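Vukia Task Planner
Perception and motion planning software for component-level assembly

Overview

Vukia is a task planning package for robotic cells that assemble, refit or disassemble desktop computers and similar equipment. It is developed by Clendum and is supplied as a software license for use with the customer's own arm, gripper and cameras.

The operator describes a job as a list of parts and destinations. Vukia locates each part, selects a grasp, plans a collision-free path into the enclosure and passes the motion to the arm controller. Plans may be reviewed on screen before release.

Main functions

Part location. The standard library holds 164 part models, including memory modules, processors, hard drives, drive caddies and common power connectors. Customers may add models from CAD files or from a short series of scans.

Two-view perception. Vukia combines a fixed camera at the workspace with a camera at the wrist. The fixed view establishes the position of the enclosure and the parts fixture. The wrist view is used for final alignment with slots and sockets.

Path planning in confined spaces. Cables, brackets and drive bays are entered in the collision map as keep-out volumes. Clearance is set separately for the arm, the gripper body and the fingers.

Insertion control. Force limits are defined for each part type. When a limit is reached, the arm stops, withdraws along its approach path and records the event.

Validation

Each release is tested against the Stostow suite, a set of 3,411 recorded planning problems maintained by Clendum. Release notes list every problem for which the result has changed.

Memory and processor work in an open desktop computer, wrist view and workspace view:

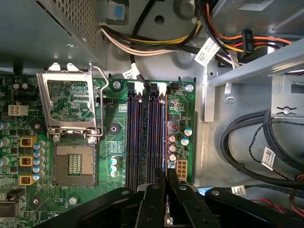
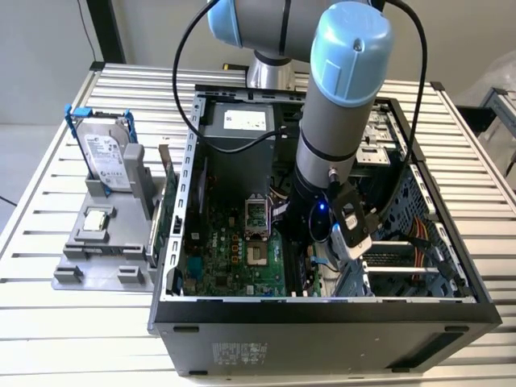

System requirements

Vukia runs on a Linux workstation with 16 GB of memory or more. A dedicated graphics card is required for two-view perception. The arm controller must accept streamed joint positions over Ethernet.

Licensing and support

One license covers a single cell with up to 2 cameras. Installation support, operator training and extended maintenance are available through Hyvönen, the authorized integration partner. Requests for a quotation should state the arm model, the gripper type and the parts to be handled.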